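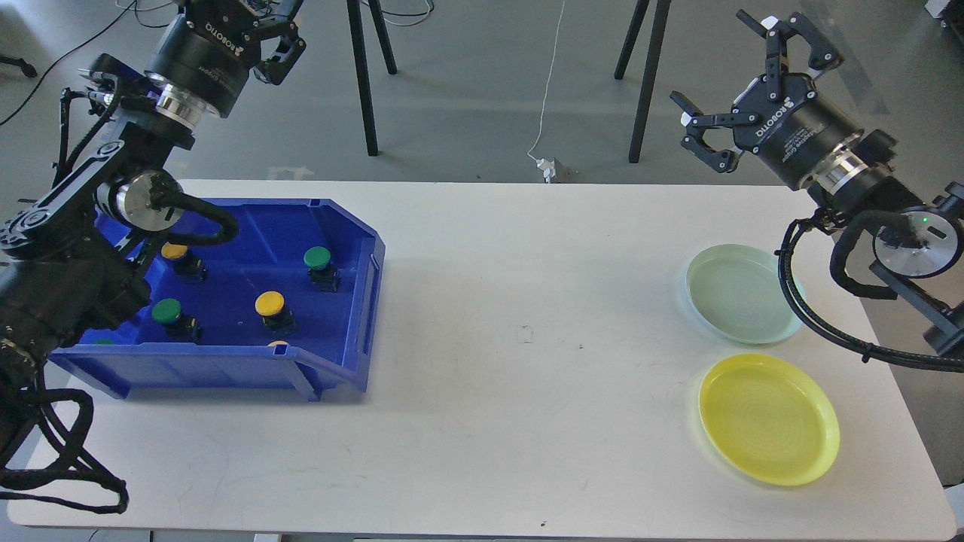

# Unit 5: Shared-Workspace Rules for Two-Arm Cells

Course notes, Ilero Automation Program. Read before the March lab block. Bring a printed copy to the cell.

## 5.1 Scope

These notes cover tabletop cells in which two arms work over one surface and an operator loads parts by hand. They do not cover mobile bases, welding, or any cell with a tool that cuts or heats. Where a site rule is stricter than these notes, the site rule applies.

The reference task for this unit is color sorting. Push buttons with yellow or green caps start in a bin on one side of the table and are sorted by cap color onto two plates, one yellow and one green, on the other side. The task is simple on purpose. Most of the faults seen in the lab come from layout and cabling, and a simple task makes them easier to find.

## 5.2 Zones

Divide the table into three zones before any program is loaded.

| Zone | Contents | Arms allowed |
|---|---|---|
| Source | Bin | Left only |
| Transfer | Nothing stored | One at a time |
| Target | Plates | Right only |

The transfer zone is a shared resource. An arm requests it, enters, clears it, and releases it. Release is sent after the gripper has left the zone, and never on the command to leave. The Urkport exercise set contains a program that breaks this rule; find the line and correct it.

Keep tools, pens and spare parts off the transfer zone. Scuffs and specks on the surface are a lesser matter, but log them if the cell uses a vision system. A dark mark on a white table can be returned as a part by a loosely tuned detector.

## 5.3 Cabling

External cables on the arms need enough slack for full wrist travel. The same slack forms loops, and a loop hanging over a bin or next to a plate can sweep parts off position.

1. Jog each joint to both ends of its programmed range at reduced speed.
2. Watch the widest loop, not the gripper.
3. If a loop touches the bin rim or a plate, move the fixture first. Re-route the cable only if the fixture cannot move.
4. Repeat the check with a part in the fingers.

Cables that drop over the table edge are tied back clear of where the operator stands. Low-voltage adapters lying on the floor behind the table are acceptable during setup. They are not acceptable in a signed-off cell, where they go in a tray or on a bracket.

Stands behind the table count as fixed obstacles. Enter them in the collision model, legs included. If a stand is moved, the model is out of date and the cell returns to reduced speed until it is corrected.

## 5.4 Gripper and part rules

- Open the fingers to the approach width before descending, and not during the descent.
- Grasp by the black base where the part is lying in a way that allows it. The round cap is a poor surface for parallel fingers.
- Parts close to a bin wall need a separate approach. With slanted walls, a vertical descent can put one finger on the wall before the other reaches the part.
- A part hidden from the camera by the front wall of the bin is treated as present. The bin is reported empty only after a view from a second position.
- A failed grasp is retried twice. After that the arm parks and the operator is called.

## 5.5 Speed limits used in this course

Reduced speed is 247 mm/s at the tool flange. Full course speed is 645 mm/s, permitted only with the guard closed and the zone check passed. These are course values, chosen for our tables. Do not carry them to another site — a limit has to come from that site's own risk assessment.

## 5.6 Records

Each group keeps one cell log. The Hostetti template is preferred; the older Bonsu form is still accepted if the cable check is written in by hand. An entry gives the time, the program version, the result of the zone check and any contact between arm and fixture, including contact that caused no stop.

Stop code 919 (transfer zone requested by both arms) is always logged, even when the controller clears it without operator action. Attach the last motion trace.

## Reading for Unit 6

Sections 1 and 2 of the stop-category handout. Bring the cell log.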